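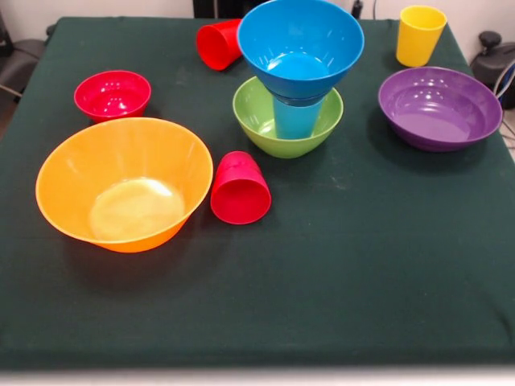 Figure 1. Bowls and cups on a green cloth.

Search this site Enter keywords Go

4. What people did with the food diary

I went into this part of the study expecting the paper diaries to lose badly. We had 147 people keeping one by hand and a second group typing their meals into the Bosska app, and I'd have put money on the app. It has reminders, it has a little chart, it adds things up for you! But the paper group wrote down more of their snacks, and they kept at it longer too.

Why? I asked a few of them in the follow-up calls from Woltcombe. One woman kept her diary on the fridge door and filled it in while the kettle boiled. A retired bus driver told me the app made him pick a brand of bread every single morning, so he stopped logging breakfast and then stopped logging altogether. I have a lot of sympathy with him – I tried it myself for a week and gave up on the soup.

Portion size was the messy bit. We let people write "a bowl" or "a handful" if they wanted, and then Hubert Hubmann and I argued over how to turn those words into calories.

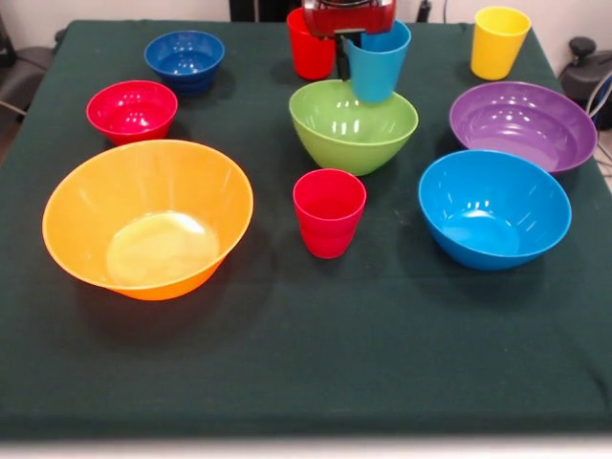

We ended up using the Lodhi portion table for most meals (5 size steps, small to very large) and calling people back when an entry made no sense to either of us. One lunch came out at 348 calories on my sheet and nearly double that on Hubert's. He had counted the dressing and I hadn't.

The Tronness site began later, in June, so I've left its diaries out of this section. They used a shorter form with no space for drinks, and I don't think it's fair to lump them in with the rest. The drinks are where we saw the biggest gaps anyway – juice, milky coffee, anything sipped at a desk. The scoring rules we used are the ones dated 5/15/22, with two small fixes to the way leftovers are handled.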